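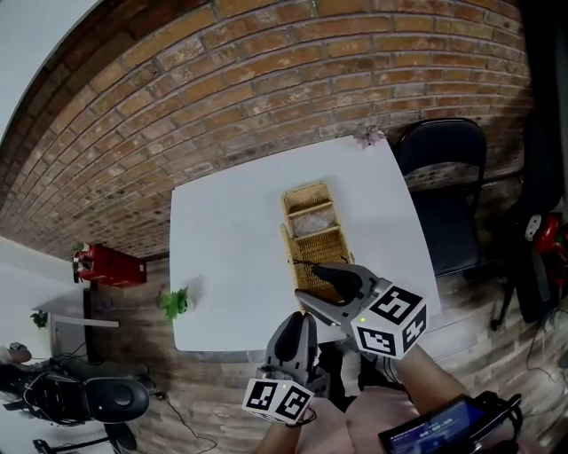
What does one row in the Flernier recipe card set stand for?
One handwritten card, front and back, typed out as a single record. If a recipe runs over two cards, the second has its own row and the two share a value in the group column.

Contents

cards.csv — 1,843 rows, one per card
ingredients.csv — 3,147 rows, one per distinct spelling of an ingredient
units.csv — old kitchen measures and their metric values

The cards come from 14 household boxes given to the Stamano reading room. Most are in English, with a few in French.
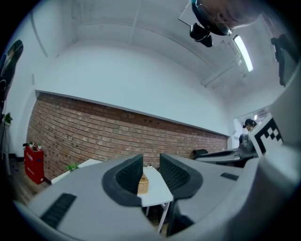 Spelling is kept as written in the text column. The clean column has modern spelling and full words, so "marg." becomes "margarine". Oven settings are left alone in both, as gas marks and phrases like "a slow oven" don't convert well.

Known problems

Box 9 was damp at some point and many of its cards have gaps, marked with [?]. Teaspoon and tablespoon are easily confused in two of the hands. Check any figure flagged in the doubt column before you cook from it.

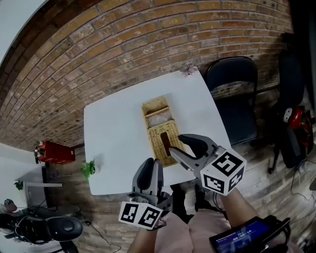 Blank cells mean the card says nothing. A zero is only used where the writer put one.

Changes in version 2

Joined split rows in box 3
Added the doubt column
Renamed "source" to "box"

Licence

Free to reuse with credit to the Flernier set. Send corrections to the Medov list with the card number in the subject line.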